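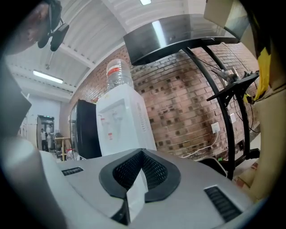 Edley, February 8, 2018

Hand-held gripper check, dispenser corner. Done by K. Yeoman after the fault on pair 4. Copy to Ginette Tessier.

We use cookies to improve your visit. Accept all | Manage settings

1. Housing, outer shell – OK. Wiped down.
2. Vents clear – OK both sides. Keep tape off them pls.
3. Jaw closes fully – FAIL on first go. Left gripper stuck part open, trigger pulled right in. Stovar say return spring, I think grit in the slide. Cleaned, 40 open/close after that, no sticking. Not signing off till spring is swapped.
4. Marker cube tight on mount – left OK, right had play in it. Nipped up. Recheck next shift.
5. Chest screen and straps – OK. Timer starts when it should. Fault code 191 in the log twice, same time as the jaw stuck. 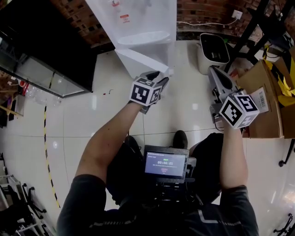 6. Reach to the dispenser – stop short of the hot tap untill item 3 is closed. A jaw that won't let go next to hot water is the whole reason for this sheet. Set water to 80 max, Ginette to confirm with Hoarau.
7. Floor – tiles are slippy when wet. Mop first, then start. Drip tray to be emptied before every run, not after.
8. Mains lead by the dispenser – hangs in a loop off the socket. Clip to wall. ACTION: Kirsty.
9. Walkway – boxes and chairs too near where people step back. Shift them. Same comment as November, still not done.
10. Spare spring – ordered from Zunarora, no date yet.

Result: NOT PASSED, item 3 open. Right gripper can be used on it's own for bin work only. Tag the left one and put it on the shelf.

K. Yeoman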